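Tue 5 May

Humidity chamber, second run on the wool felt and the suede

Continuing from last week's entry. Question is still the same: how much of the brim sag we see in stored hats comes from moisture and how much is just the weight of the brim working on a crease that was already there. Cluven wants a number for the storage guidelines and I don't have one I would sign.

Setup unchanged except for the salt. Switched from the old tray to a fresh saturated sodium chloride solution, because the old one had gone to a solid crust on top and the chamber was drifting. Both probes went back in after a check against the Kermani reference meter. Probe A reads high, same as in the winter. I am applying the old offset in the spreadsheet and leaving the probe alone. Whoever touches the trim screw, write it down here.

Test pieces: flat coupons cut from the Brudau felt (undyed, medium weight) and from the Clerari suede. 4 coupons of each, cut with the long side parallel to the edge of the sheet. Suede has an obvious stretch direction and I marked it on the flesh side in pencil. The felt shows almost none by hand but I marked it anyway.

Method, for anyone repeating:

Coupon clamped at one end in the brass jaw, free end overhanging. Read the height of the free end against the steel rule, through the glass, eye level with the top of the jaw. Take the reading before loading. Hang the small weight at the pencil line. Read again after 2 minutes. Remove weight, read again after the same wait. Do not open the chamber between readings, use the glove port. The left glove has a split in the thumb, taped, good enough for now but it should be replaced before the long run.

Felt results are clean. Deflection under load goes up with humidity, recovery is slow but mostly complete, and the coupons agree with each other well enough that I don't see the need for more. The curve has the same shape as the one from the first run. There is a small permanent set in every coupon, larger at the clamp. I think some of that is jaw damage and not bending. The jaw leaves a visible line in the felt, so for the next batch I will put card between the jaw and the coupon.

Suede results are not clean. Two coupons cut across the stretch direction behaved like the felt. The other two kept creeping after the weight came off, in the same direction, which makes no sense unless the coupon was still taking up water. Conditioning time was probably too short for the thicker pieces. Checked by weighing one on the balance: still gaining. So the suede data from this run are not usable and should not go in the shared table. I have moved them to a separate tab and grayed them out.

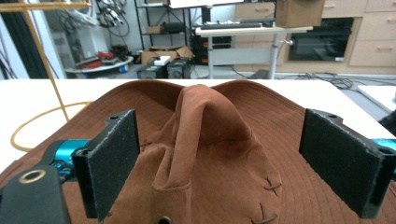
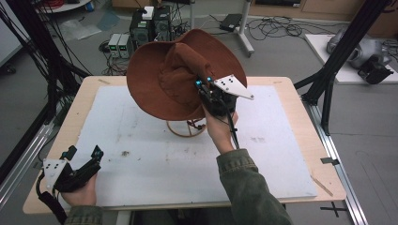
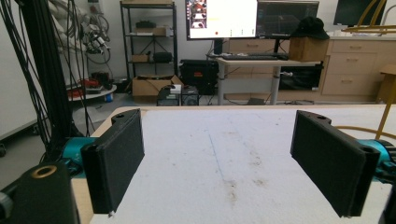 Conditioning for the suede goes up to overnight at least, with a balance check before the first reading and no reading until the mass holds steady. I would like a real criterion for "steady" and will take it from the paper procedure unless someone has a better one. The paper procedure assumes thin sheets, so it may be too loose for leather.

Crease tests, started only. Folded one spare felt coupon dry and one after conditioning, both under the 500 gram plate, both for the same time. The dry fold opened up most of the way once the plate came off. The conditioned one stayed closed enough that I could not get it flat by hand without steam. This is what I expected, but the difference is bigger than I had guessed, and if it holds with proper replicates it answers most of the question. A brim left folded in a damp room is a much worse case than a brim left hanging in one.

Steam recovery on the conditioned fold: held over the kettle spout on the rack, smoothed on the block, left to dry flat. The fold line is still visible under raking light. Surface nap is disturbed along the line and brushing only moved it around. Have not tried this on suede and won't until I have a piece I don't mind losing, as the dye on the Clerari stock bleeds (white blotter went brown in the spot test).

Other notes.

Stiffener. The Brudau sheet is supposed to be unsized. A drop of water on the face side sat there for a long time before going in, on the back it went in at once. Either the face has been finished with something or it is pressed harder on that side. Ask the supplier for the finishing sheet. If there is sizing on one face, then which way up the coupon goes in the jaw matters, and I did not record that for the first run. I did for this one: face up, all coupons.

Chamber door seal is lifting at the bottom corner. Pressed it back with the heel of my hand and it stayed. The trace shows a slow dip overnight which might be the seal or might be the room heating going off. Logging room temperature from now on to separate the two.

The plot in the shared folder has the axes swapped on the felt panel. Fixed in my copy, not yet in the shared one.

To do before the next run:

Card for the jaw
New glove
More suede, one hide if possible, all coupons from the back area and none from the belly
Felt folds at the lower humidity, with replicates
Order salt for the mid-range point, we are nearly out
Re-read the probe offset after the chamber has been shut for a full day

Chamber left running with the suede spares inside, flat on the mesh. Please leave it closed.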